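스키타리(Skitari) 게스트하우스 2박 후기예요, 질문 받아요

솜사탕구름
지난주에 혼자 다녀왔어요! 두 밤 자고 온 거라 깊이는 없지만 검색해도 후기가 별로 없길래 올려봅니다. 방은 작은데 창문이 커서 답답하진 않았어요. 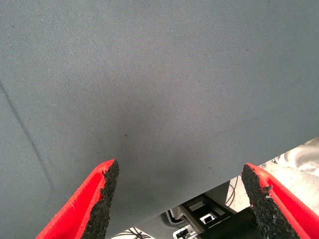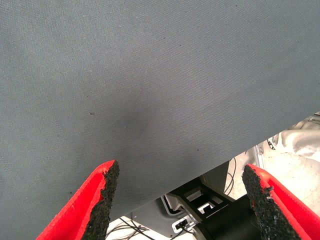 일단 조식 얘기부터 할게요. 빵이 진짜 맛있어요 ㅠㅠ 겉은 바삭하고 버터도 넉넉하게 주시고, 저는 이틀 내내 세 개씩 먹었네요. 방 분위기는 차분한 편이고, 패브릭은 사진처럼 푸른빛 도는 회색에 사선으로 짜인 천이에요. 가까이서 보면 먼지 같은 작고 어두운 점이 좀 있어서 예민하신 분들은 참고하세요. 저는 조식 때문에라도 또 갈 듯!

밤기차
438호 혹시 써보셨나요? 1월에 갔을 때 거기 배정받았는데 엘리베이터 소리 때문에 한숨도 못 잤어요. 빵은 인정합니다.

솜사탕구름
헉 저는 반대편 복도라 조용했어요. 예약할 때 메모 남기면 바꿔주시더라고요.

감자수프
저는 좀 생각이 다른데요. 그 가격이면 메블리(Mevley)가 낫지 않나요? 거긴 욕조도 있고 체크아웃도 늦게 해줘요. 그리고 천에 먼지 보이는 건 예민하고 말고의 문제가 아니라고 봐요. 숙소인데;;

밤기차
메블리는 역에서 너무 멀어요. 캐리어 끌고 언덕 올라가다 싸울 뻔 ㅋㅋ 스키타리는 역에서 300미터잖아요.

감자수프
택시 타면 되죠 ㅎㅎ 저는 잠자리랑 청소가 우선이라서요.

솜사탕구름
두 분 다 이해돼요 ㅋㅋ 저는 위치랑 빵에 넘어간 사람이라... 청소는 설문에 적어둘게요.

여름이불
근처에 저녁 먹을 데 있어요? 피어스(Pearce)는 예약이 다 찼대요.

솜사탕구름
길 건너 라툼(Ratum) 가보세요! 생선수프 추천이고 월요일은 쉬어요.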